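Unit 5 handout: Planning and buying for a hand-held gripper set-up
Soft goods strand. Read before the seminar, bring your draft budget

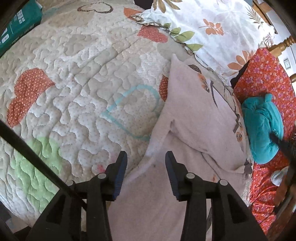 Zeeshan Rajput would start somewhere else entirely: never price the gripper first, price the fingertips, then the pads on the fingertips, then the person who swaps them, and only when those three numbers are on paper go and look at the hardware. Bring an argument for or against. I half agree.

Notes follow the order of the talk, more or less. Gaps are gaps.

1. What are we buying for

Bedding. Quilts, blankets, pillows, soft toys. Home tasks: fold, straighten, move off, put back. Two-finger gripper on a hand-held tool, open wide on the approach, ribbed pads on the inner faces. A person carries it. No arm to buy in phase one, so a lot of the usual budget headings vanish and people relax too early.

Write the task list BEFORE the shopping list. Last year's group did it backwards and ended up with a very nice bench and nothing to put on it.

Task list needs, for each line:
- the object, in plain words (not "textile item")
- thick or thin. A quilted cover bulges and pushes back, a flat sheet doesn't
- what it lies on
- how you know it's done
- who resets it and how long that takes

Reset time is the one everybody leaves out. A bed takes longer to mess up properly than you would think.

2. Worked case: Gondale

Gondale is the planning case we use all term. Small household robotics project, one room to begin with, second room in October if the money holds. Liesl Hofstetter wrote the first plan, Heidrun Lanz the second. Both plans are in the shared folder, compare them yourselves.

First plan: 7 tools, one per operator. Looks fair. Problem is that seven tools means seven sets of spares, seven calibrations, seven things to charge and label. No money left for props.

Second plan: fewer tools, on shifts, and the difference goes on spares and bedding. Operators grumbled about sharing. Output per week on paper came out the same.

Question for the seminar: what would have to be true for Hofstetter's plan to be the better one? (Long travel between sites is one answer. Find another.)

3. Consumables

Pads wear. Ribbed ones grip fabric nicely and pick up fluff in the ribs, which then has to be got out. Budget line for pads, budget line for cleaning, separate.

Gondale figure is 30 pad pairs for the term. Rajput says too few, Lanz says it was plenty. Different fabrics, so neither is wrong. Use your own task list to get a number and show the working.

Pivots: every joint in the linkage is a place for play to creep in, and for thread to get caught. Check caps and screws at the start of each shift. Put the five minutes in the rota or it wont happen.

Cables. Anything that trails or crosses in front of the fingers will find its way into the blanket. Clips and sleeves cost next to nothing and are missing from almost every draft I mark.

4. Props are equipment

Say it again, props are equipment. They go in the plan with a line of their own.

Plain white bedding is cheap and easy to order in bulk, and it teaches you very little. Look for:
- patchwork, appliqué, busy stitching
- prints (leaves, flowers, dots) next to other prints
- more than one thickness on the same bed
- a blanket lying half over something else
- soft toys, odd shapes, bright colours

Second-hand shops are fine. Wash everything on arrival, log it, photograph both sides. Finance will want receipts, and charity shop receipts are often just "misc". Ask them to write the item on. Meinrad Thaler lost a whole claim over this and still brings it up.

Prop budget in the case: 500 for the first room. Same currency as the rest of your sheet, please, half of last year's drafts mixed two.

5. Quotes and suppliers

Three quotes for anything over the department limit. Two of the suppliers in the case are Junudel (grippers, pads) and Skusero (mounts, cabling, cases). Hayat does the service contract in plan two.

Things to ask, in writing:
- lead time on the tool, and seperately lead time on the pads
- smallest order for spares
- is the fingertip swappable without taking the linkage apart
- what does the warranty call misuse
- who pays carriage on a return
- will they still sell this pad shape next year

Junudel's quote in the folder has a discount for 20 units. Tempting. Do the sum with storage and with the chance that you change fingertip halfway through. Severin Fankhauser marked this question last time and almost full marks went to people who said no and gave a figure.

Hayat contract: read page two. Call-out is included, parts are not.

6. Staging the spend

Don't commit it all up front. Rough shape:

Stage A. One tool, one bed, borrowed props. Run the task list end to end. Write down every stop and why.
Stage B. Fix the list. Buy spares to match the stops you wrote down, not the ones you expected.
Stage C. Remaining tools. Service contract signed here, earlier is a waste.
Stage D. Second room.

Hold something back at each stage. How much is a judgement call, and you should defend yours. Writing "contingency" with a round number and no reason beside it gets no marks.

Staff time runs through all four stages and is usually the biggest line. If it isn't the biggest in yours, check again.

7. For the seminar

Draft budget, one side of A4. Task list, as long as it needs. One supplier question that isn't on the list in section 5.

Drafts in by Jan 27, 2020, to the unit inbox, spreadsheet format so the formulas can be checked. PDF comes back to you unmarked.

Lanz is taking the second half of the session and will have both Gondale sheets up on the projector. Room as usual.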